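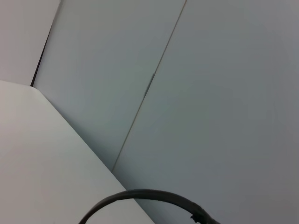 Subject: Re: [clavlow-fitout] Touch-up paint and the bench height
3 December 2020

Hi all,

Quick one before I head back to site. Answers under the quoted bits, sorry if the formatting goes weird on some of your phones.

> Has anyone settled on a colour for the panels in the kitchenette? Ours are the plain light grey and I can't decide if they look tidy or like the inside of a fridge. The benchtop is off-white and the two together are a bit chilly. Would rather not repaint if there's a cheaper fix.

Leave the grey. We went through this in unit 8, brushed out three warm greys on offcuts and every one of them went pink next to the off-white top. Cool grey is fine. Warm it up with the globes and a timber shelf, job done. Splashback tile if you've got money left, we didn't.

If you do need touch-up, it's the Pellum satin, NOT the matt. Matt shows every fingerprint. Small tin does plenty, wall and all.

> Also, no handles. Is that how they come or did ours get missed?

Supposed to be like that on the Raton doors, push to open. Press near the top corner on the side away from the hinge. If nothing happens it might be one of the fixed fillers, look for whether there's a hinge behind before you lean on it. Ask me how I know.

If you hate it (my other half does) you can screw on a small pull. Drill from the face, tape over the spot first or it chips. Then take the push catch off or the door will bounce back at you.

> The gap between two of the doors isn't even, opens up towards the top. Worth chasing?

Yes but do it yourself. Bottom hinge, side screw, quarter turn at a time, close the door and look again. Ours needed both hinges done. Dela Peña quoted us $191 for a callout and it's ten minutes with a screwdriver. Get the shims in under the carcass first if the floor's out, otherwise your chasing your tail.

Bench height, for whoever asked last week: there's a packer strip under the top, comes out if you want it lower. Check the dishwasher still fits before you cut anything!!

Last thing, the bulk order for replacement tops. Over 2,000 dollars if we go together, split by length. Need numbers before January. Reply to me off list please, not to everybody, my inbox can't take it.

Got to run, sparky's at the door

Cheers,
Unit 8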